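We use cookies to keep this site working and to understand how visitors use it. Accept | Manage settings

Keeping Older Furniture in Use: Speaker Notes
Last updated: 17 Jun 2024

Opening

Good morning, and welcome on behalf of the Hollano Reuse Program. The talk runs 18 minutes, with time for comments after the third section. Please hold questions on pickup fees until then.

State the purpose early. The Program asks member towns to treat household furniture as a separate stream, with its own intake desk and its own storage. At present most towns accept it together with bulky waste, and it is handled accordingly.

Slide 2. What comes in

Last year the Hollano depot received 2,409 pieces. Of these, 2,148 were passed on to households and 218 were taken apart for lumber and fittings. The remainder was still in storage when the year closed. Pause here for those taking notes.

Explain that storage furniture is the hardest group to place. Beds and tables move quickly. Cabinets, sideboards and hutches are heavy, and many households no longer have a wall for them. Intake staff should record doors, drawers and shelves separately, as a cabinet with one poor hinge is often marked down as a whole.

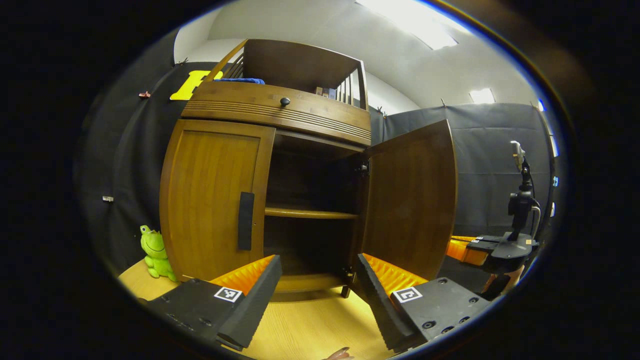
Slide 3. Intake and grading

The Program uses three grades. Grade A goes directly to the showroom. Grade B goes to the Juvwood workshop for minor repair. Grade C is held for parts.

Read the rule on finishes aloud: no piece is to be stripped or repainted before grading. Towns that refinished first found that they had spent labor on pieces with failed joints. The Kinnunen depot changed its practice in July and now grades within two working days of arrival.

Mention the intake form. The old version had no line for missing hardware. Copies of the new form are on the side table.

Slide 4. Placement with households

Referrals come through the Skuvosora housing office. A household receives a list of available pieces with measurements and may reserve up to four. Delivery is free on the first visit. Stress that measurements must include depth and the swing of any door, as most returns are for pieces that did not fit.

A tall cabinet should not be offered without wall straps. The straps are supplied by the depot and fitted by the delivery crew.

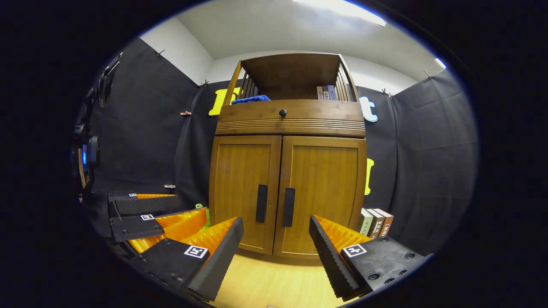 Kinnunen asked that the record show its disagreement on the reservation limit, saying that four pieces is too few for a family moving into an unfurnished home and that the limit should follow the number of rooms. The Program has agreed to review the matter at the next member meeting.

Slide 5. Requests to member towns

Name one contact for furniture intake.
Send grading records by the fifth of each month.
Set aside covered space for Grade B pieces awaiting transport.

Close by thanking the host town and directing guests to the sign-up sheet for depot visits.

Related items
Intake Form for Household Furniture, Revised
Wall Straps: Guidance for Delivery Crews
Juvwood Workshop: Repair Schedule
Member Meeting Agenda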